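**Folding knitwear** is the household practice of laying a jumper or other knitted garment flat and turning it in on itself until it makes a compact bundle, ready for a drawer or shelf. It belongs to the wider family of laundry work, and it's a pleasant enough job once the kettle is on.

A bed is the favourite place for it in many homes, being broad, soft and usually close to the wardrobe.
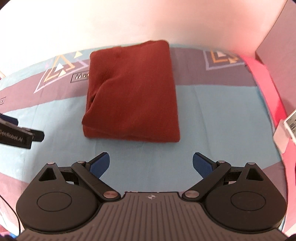
Why are jumpers folded when shirts are hung? Knitted fabric stretches under its own weight, so a hanger can pull the shoulders out of shape over a long winter.

## Preparing the surface

The cover is smoothed by hand before any garment goes down, as a ruck underneath tends to find its way into the fold.
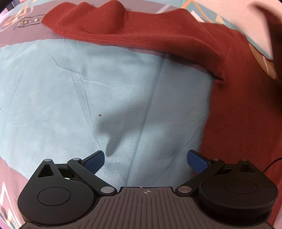

Fleece blankets grip the knit a little and keep it from sliding about, though they do shed fluff — a dark jumper may want a going-over with a clothes brush afterwards.

## The sleeves

Sleeves are brought across the body one at a time, either straight or on a slant, and the body is then folded up from the hem.
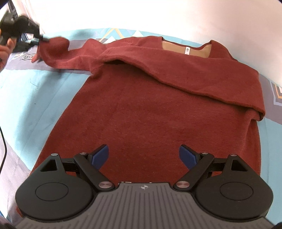
*Hazel Quintanilla, contributing editor, Household Textiles*

A slanted sleeve makes a thicker middle, which some people dislike and others never notice. Heavy knits are happiest with fewer folds, and a loosely rolled edge does no harm at all.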